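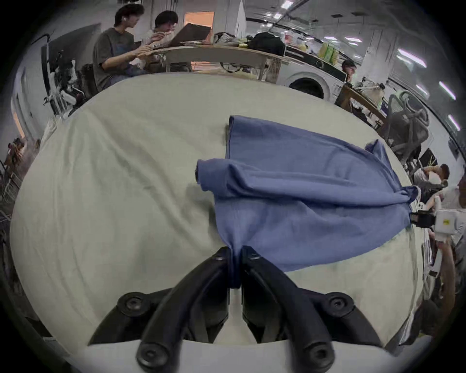

The Ferirell Laboratory opened its manipulation workshop to members in July, and 30 guests attended the afternoon session. The visit was arranged by the Jilcombe Technical Society as part of its yearly program of site visits. The subject of the afternoon was the handling of cloth, an area in which household robots still perform well below the level of an ordinary person doing the laundry. Guests gathered beside a large table covered with a cream-white sheet, on which the laboratory works with everyday clothing. The hand-held grippers in use have two black fingers that close to a narrow point, and a blue garment pinched between them forms a single upright pleat where the fabric is drawn in. Sharon Waweru, head of the workshop, told members that this small fold is where much of the difficulty lies. A grip that takes in too little cloth slips off, and one that takes in too much drags the rest of the garment out of shape.

Ms. Waweru opened with a short talk on the history of the project. The laboratory began its work on folding with flat towels, which have four corners and lie still. Shirts were added later and proved a much harder subject. A sleeve may be turned inside out, a hem may be caught under the body of the garment, and the same shirt dropped twice will never land the same way. The collection now stands at 1756 recorded folds, made with 79 different garments donated by staff and by residents of Jilcombe.

The recordings are made by people. An operator holds one gripper in each hand and folds the garment with them, and the movements are stored so that a robot arm fitted with similar fingers can later be trained on them. Ms. Waweru explained that the laboratory prefers this method to steering an arm from a distance, as operators become comfortable with the tools after a short period of practice and work at a more natural pace. She added that operators are asked to leave their mistakes in. If a corner is dropped, they pick it up again and carry on, and the whole attempt is kept.

The demonstration itself was led by Atieno Temba, who trains new operators. Ms. Temba worked through the standard order for a T-shirt: spread the garment, bring in the sleeves, fold lengthwise, fold again from the hem, and place the finished bundle to one side. She drew attention to the angle at which the fingers approach the table. Operators who come straight down tend to press the cloth into the sheet, while a low approach from the side allows one finger to slide beneath the edge.

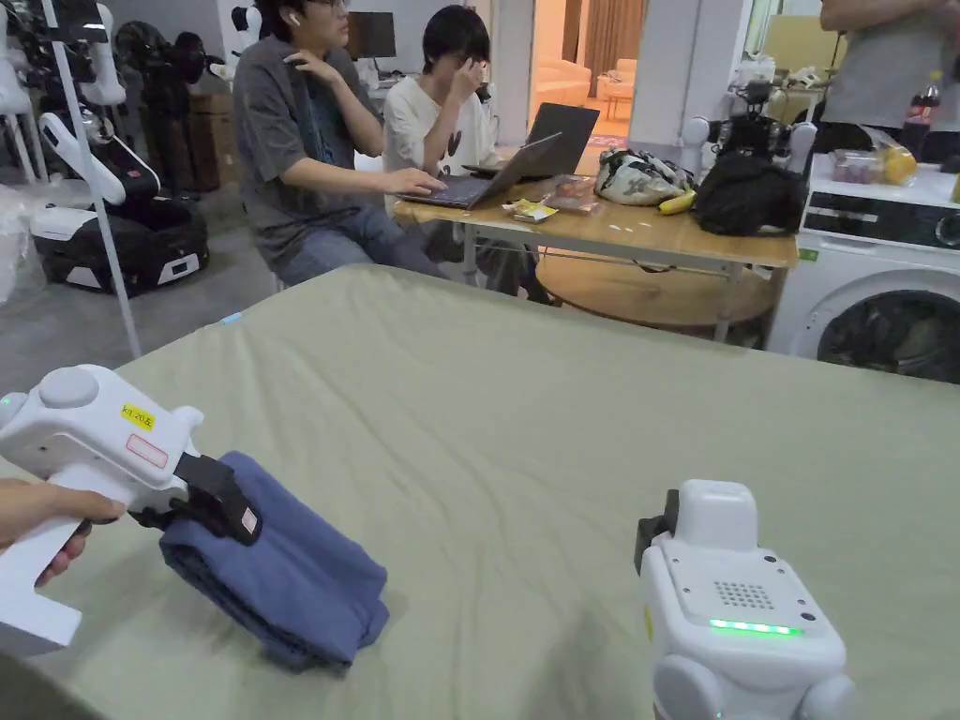

A folded garment held at its upper end in the jaws of a hand-held gripper.

Several members were then invited to try the grippers for themselves. Most reported that the first sleeve was the hardest part, and that they missed the sense of touch in their own fingertips. One member managed a complete fold on the second attempt and was congratulated by the staff. Others found it useful to see how quickly a tidy bundle loosens when it is lifted too near its end.

In the discussion that followed, members asked when such a system might be ready for use outside the laboratory. Ms. Waweru declined to name a date. She said that the present aim is a modest one, which is to have an arm fold a plain cotton shirt placed in any position on the table without help from a person. Button-front shirts, fitted sheets and socks have been set aside for a later stage. Asked about the choice of clothing, she replied that soft and well-worn items are especially welcome, as new garments hold their creases and give a false picture of what is found in a household basket.

A second question concerned the lighting and the busy surroundings of the workshop. Ms. Temba replied that the team does not clear the room before recording. People continue to work at their desks near the table, and the laboratory regards this as good preparation for a home, where a robot will rarely have a room to itself.

The project is carried out jointly with the engineering department at Plerska and receives support from the Okoth Fund. The partners intend to record a further 500 folds before the end of the current phase, with long-sleeved garments making up the larger share. A written account of the method will be placed in the Society's reading room when it is available.

Members who wish to donate clothing may leave clean items at the Society's front desk, marked for the attention of Ms. Temba. Cotton T-shirts in adult sizes are preferred. Garments with loose beads or metal trim cannot be accepted.

The Society thanks Ms. Waweru, Ms. Temba and their colleagues for their time and their patient replies. Members who were unable to obtain a place are asked to give their names to the Society's office, which is keeping a list for a second visit.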